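Waiver priority (fantasy sport)

Waiver priority is the order in which managers in a fantasy sports league may claim players who have been dropped by another team. It is used in fantasy baseball, hockey and football, and is the main alternative to bidding from a free agent budget.

Overview

A dropped player does not become a free agent at once. He sits on waivers for a set period, usually two days, during which any manager can enter a claim. When the period ends, the player goes to the claimant with the highest priority.
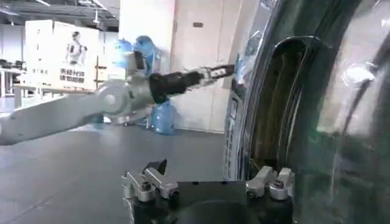

In most leagues the first order of the season is the reverse of the draft order. The manager who picked last in the draft claims first.

Rolling and weekly lists

Under a rolling list, a manager who makes a successful claim drops to the bottom and everyone below moves up one place. Managers at the top often hold their spot for weeks, waiting for a regular to be dropped or a prospect to be called up.
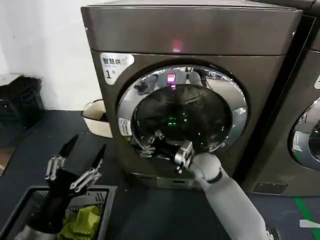

A weekly list is reset by the standings, with the last-placed team first. It helps weaker teams, but has been criticized for rewarding poor play late in the season.

Use in the Zorkwood league

The Zorkwood Rotisserie League, a baseball league founded by Rachid Bouzid, used a weekly list for its first six seasons. It changed to a rolling list after Naima Sqalli won four claims in a single May while in last place.
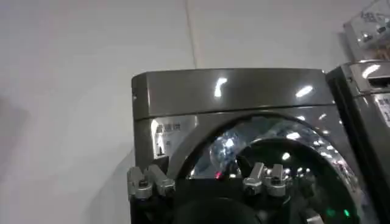

Front-loading washing machine with a metallic finish

Cheng-en Choi, who kept the league's records, logged 948 claims under both systems. Almost 400 were contested by more than one manager. The rival Trarnwood league kept the weekly list, but limited each team to nine claims a season.

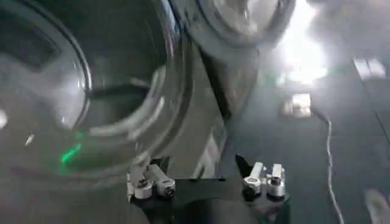
Trarnwood also allows priority to be traded - a practice banned in Zorkwood, where Hanane Soliman argued that it favoured managers who had already given up on the season.

See also

Free agent budget
Keeper league
Trade deadline

Last edited Jun 11, 2024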